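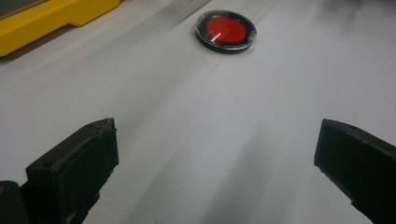

A round container with a black rim and a clear lid over a bright red disc.

Red is the color most likely to disappoint an archive. At the Isden records office, Jinfeng Cheng has spent 15 years comparing seal impressions on land deeds and shipping receipts, and the differences between them start with the pigment.

Traditional seal paste is ground cinnabar, a mercury sulfide, bound in oil with plant fiber. It sits on top of the paper. Modern office inks are usually dyes in a glycol base, and they soak in. Under magnification a paste impression has a raised edge, while a dye impression feathers along the fibers.

Dyes also fade faster. Cheng's test set holds 118 impressions on four papers, half kept in a drawer and half hung beside a north window. Readings taken in February showed the largest losses on the Duvby stock, a coated sheet that keeps the dye near the surface, where light reaches it. Cinnabar has a different fault. It can darken under strong light, and some of the older Kikenell deeds have turned nearly brown.

Storage advice is short. Keep stamped sheets flat, dark, and below 50 percent relative humidity. Interleave with unbuffered tissue. Do not laminate. Oil from fresh paste migrates for weeks, so Cheng leaves new impressions uncovered for six days before boxing and checks the facing sheet again a month later.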